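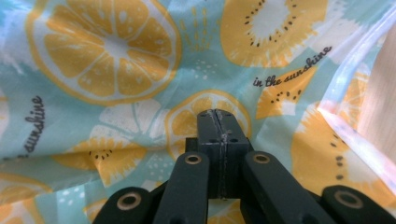 27 November 2020

Black Friday, and I have been awake since five for no reason I can defend. The emails started before I had the coffee on. Tellora has sent four since Wednesday, each one the final one. I bought a desk lamp from them two years ago and they write to me more than my own family does.

The one I keep going back to is the slow cooker. Tellora says it is $59, marked down from a price I don't believe anyone ever paid. I wrote down what they wanted for it in September, when I was looking the first time, and it was $59 then too. So the sale is a red line drawn through a number. I checked the notebook twice in case I had copied it wrong. I had not.

Do I even want a slow cooker? I have a heavy pot and an oven that holds at a low heat. The reviews all say it changed their lives, and then you read down and they've owned it for a weekend. One woman gave it five stars and said she was looking forward to opening the box.

Went out at ten anyway, to the Barbosa on the corner, for onions and dish soap. Nineteen people in line outside, all on the tape marks, more or less. The sign in the window said "Doorbusters" and under it was a stack of paper towels at the regular price. Still, people were taking them two at a time, and I felt my own hand go out. I put them back, then went around again and got one pack. We were low. I think we were low.

Turkey sandwich for lunch, standing up. There is far too much turkey for a small table, but the store had no small ones left by Monday and I was not going to have Thanksgiving with a chicken on principle. Soup tomorrow. The stuffing did not keep well and I don't plan to be brave about it.

Afternoon: tried Goslow, the app my sister swears by. It is supposed to hold anything you want to buy for two days and then ask if you still want it. Fine idea. I put the slow cooker in, and it asked me to upgrade to the paid version so I could hold more than one thing. At the bottom of the page it suggested three other slow cookers. I would like to meet whoever thought that up. A piece of paper on the refrigerator does the same job, so I wrote "slow cooker, ask again Sunday" and stuck it up there.

The Undby chair still hasn't come. The tracking page says it is "on its way to being on its way," or words that amount to that. They blame the virus, and maybe so. They were also late last year, when there wasn't one.

Called my sister around six. She got a television. She didn't need one either, but she sounded happy, and I kept my mouth shut about the September prices, mostly. She asked what I bought and I said paper towels.

Rain since supper. Another email from Tellora at nine: extended through Monday.

Must defrost the freezer this weekend. Put the turkey bones on first thing, before the pot gets used for anything else.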